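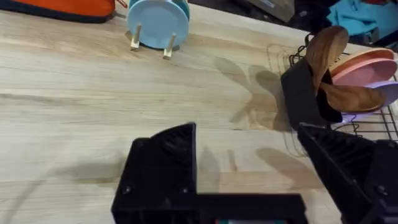

Last changed: 24 Feb 2026

Ticket 2244: Plate stand leans, utensil holder slides, table has a mark
Location: Ultbridge shared kitchen, the light wood table
Status: Open (one part closed)
Priority: Low, according to everyone except the person who dries the dishes

Reported problem

The two blue plates will not stay upright in the peg stand. They hold for a while and then roll forward, usually during a meal, with a noise that makes people put down their forks. The reporter would also like it known that the utensil holder on the black rack "wanders" and that there is a dark mark on the table which was not there in December.

Three tickets, then, filed as one. Fine.

Plates

The stand is a Kestitz, bought for the small plates we used to own. The light blue one goes in front and the teal one behind it. Seated properly, they stand up straight and look like something out of a catalog. The trouble starts when someone puts both plates in the same slot, which saves one second and costs one plate.

Tried: turning the stand around. No change.
Tried: a folded paper towel under the feet. Worked until somebody threw it away, being a paper towel.
Tried: swapping the order, teal in front. Rolled forward before lunch.
Tried: one plate per slot. Has held ever since.

Closing this part. If it reopens, check the slots before writing to us.

Utensil holder

The holder hooks onto the side of the wire rack, and the rack is an Itlow, so the hooks and the wires were never introduced to each other. With only a couple of wooden utensils in it, the holder stays put. With every spoon in the building in it, it creeps along the wire until it reaches a bend and sulks there.

Tried: asking people to put fewer things in it. See ticket 2000, same request, same result.
Tried: a twist tie. Holding, though ugly. Please leave it on if you find it.

A proper Itlow holder has been requested. The request has been with purchasing long enough to have its own birthday.

Table

We looked at the mark. It is small, thin and dark, and the table is full of flecks and streaks that came with the wood, so we can't say which of them is new. Wiping with dish soap did nothing. Light sanding was suggested and turned down by the same person who suggested it, once they learned who would be doing the sanding.

If you have an old photo of the table, attach it. Memories are not accepted as attachments.

Also on the table

The orange-red case with the black band has no ticket of its own and keeps getting mentioned in this one. It isn't kitchen equipment as far as our list goes. If it's yours, it would be happier on the Lục shelf by the door, and so would the plates, which need the elbow room.

Next step

Waiting on the holder. Leave the rack where it is until then.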